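Automation in Cleaning Work: What Changes for the Staff
Final project report, Work and Technology course

1. Background

Besanwood is a food packing company that handles dried beans, lentils and spices. Spills are part of every shift there. The company has signed up for a trial of Istier, a tabletop cleaning robot, and people in the packing room have started to show the robot how the work is done. Our project looked at what this means for the workers. We did not study how well the robot performs.

The packing room has 66 employees. We talked with the cleaning crew on both shifts and read the training notes that the company let us see. We also spent 2 afternoons in August watching the demonstration sessions.

2. The task

Sweeping up a small spill is a two-handed job. One hand keeps the dustpan flat and the other brings the brush toward it. In the sessions the worker does this through a pair of hand-held grippers, so the fingers never touch the tools. The motion is recorded and later used to train the robot.

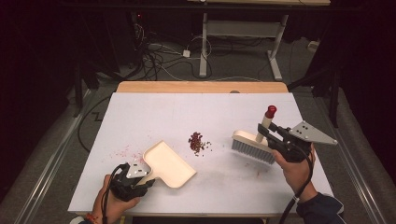
3. What the workers told us

Most of the crew said the grippers felt slow at first. A brush held in the hand can be turned with the fingers, but with a gripper the whole wrist has to turn. Several people said their forearms were tired after a session, and the company now limits each turn to 7 minutes.

Opinions on the job itself were mixed. Some liked being asked to show what they know, and said it was the first time anyone had treated sweeping as a skill. Others were worried that they were training their own replacement. The company has said no positions will be cut during the trial – it has made no promise for after it.

4. Changes in the work

Before the trial, a cleaner was judged by whether the table was clean at the end. In the sessions the way of getting there matters too. Workers have to pick the tool up at a place where the gripper can hold it. On a brush with an upright handle that can be partway up, with a pad on each side. 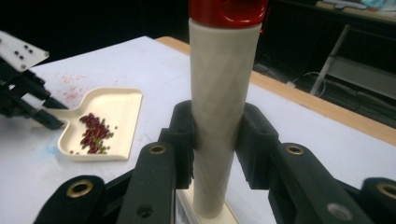

Grip was the subject of most of the talk between workers. They compared how high to hold the handle and how hard to press, and newer people copied the ones who had done more sessions. The room had recorded 432 demonstrations by our last visit, and the workers with the most turns had become informal trainers. They were paid the same as before. We think this is the clearest change we found – new duties came in without a new job title or a new rate.

5. Limits of this report

We saw one room and one task. Kulkarni, the second site in the trial, did not reply in time to be included. We also spoke to workers with a supervisor nearby, which may have affected the answers about job security.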